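4.2 Effect of camera placement on grasp selection in clutter

The Renon policy takes images from more than one camera, and the results in Section 4.1 do not show how much each view contributes. In this section we separate the two scene views and measure what happens to grasp selection when one is withheld. The wrist views are left out of all conditions. Earlier tests at Sondbridge showed that they dominate the last few centimeters of the approach and hide differences in the choice of target, and it is the choice of target that we want to study.

Data. We recorded 691 teleoperated episodes with two arms working over one table. After removing episodes with dropped image streams or a lost joint log, 678 remained. Of these, 435 include at least one stretch in which both arms move at the same time. The rest are sequential: one arm finishes and parks before the other starts. The split was not planned. Operators were told which object to move and where to put it, and were free to use either arm or both. We keep the two groups together for training and report them separately where the difference matters.

Objects are toy kitchen pieces and simple plastic shapes, with containers that may serve as a source or a target. The layout was changed between blocks of episodes. Objects were placed by hand with no fixed grid, and touching or overlapping pieces were allowed. An episode was accepted as valid even if the operator bumped a neighboring object, as long as the named object ended in the named container. Bumps were marked afterward by a second person working from the side view alone.

Views. The side view comes from a fixed camera near the workspace. It shows the height of the grippers above the containers well, but front objects hide what is behind them, and the contents of a slotted basket are seen only through its openings. The overhead view covers the whole table and both arms down to their bases. It gives the layout at a glance, but height is hard to read from it, and the wrists and their cables cover part of the table whenever the arms meet near the middle. Both cameras were calibrated with the Lưu procedure (Section 3.3) before each block. Images were scaled to the same size before encoding, so the overhead view has fewer pixels per object.

Conditions. Three policies were trained from the same starting weights: side only, overhead only, and both. The action head, the training schedule and the order of the batches were identical. In the single-view conditions the missing image was replaced with a learned constant token and the encoder was left unchanged, which keeps the parameter count equal across conditions. We also tried a blank image in place of the token. The blank image gave slower training and no gain, and we dropped it.

Evaluation. Each policy was run on the same 59 trials. A trial names one object and one container. Layouts were restored from a printed overlay, and small placement errors remain. Motion commands passed through the Illex controller with the speed limit used during recording. A trial is scored as correct selection if the first closed grasp is on the named object, and as success if that object is released inside the named container within the time limit. A grasp that closes on nothing is not counted as a selection, and the policy is allowed to continue.

Results. The policy with both views selected the correct object in 51 trials and succeeded in 44. The overhead-only policy selected correctly in 47 and succeeded in 36. The side-only policy selected correctly in 38 and succeeded in 31. The overhead view is therefore the better single source for selection - as expected - but it loses more trials between selection and release than the other two conditions. Most of these losses were releases above the rim of the container, or contact between the held object and the rim on the way in. The side-only policy rarely made this error. Its failures were concentrated in layouts where the named object stood behind a taller one.

Objects inside containers form a separate case. When the named object started in a basket, the side-only policy often moved to the correct basket but closed on a different piece. Training on the both-arm group alone did not change this pattern. Figure 5 gives one image from each view.

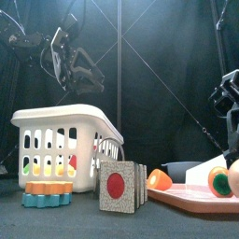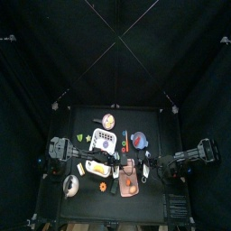

Ngân Đặng
Sondbridge Manipulation Group
Section revised July 2, 2023

Figure 5. The two-arm workspace in the side view (first image) and the overhead view (second image). In the side view, the pieces in the white basket are seen through its slots, and one gripper is well above the basket. In the overhead view, the purple flower-shaped gear inside the basket is directly visible, while black cables from the wrists loop over the objects near the center. The images show different layouts and are not a matched pair.

The layouts differ in how much they favor one view. We did not balance them for this, and the gap between the single-view policies should be read with that in mind. A repeat of the side-only condition with the camera raised is set for November. Two further limits apply. The bump labels were made from the side view, so contacts hidden from that camera are likely missing, and we do not use the labels in any comparison here. The replacement token was trained jointly with each policy - we have no test of how a policy trained on both views behaves when one camera fails during a run. Section 4.3 takes up the timing of the two arms, using the same trials.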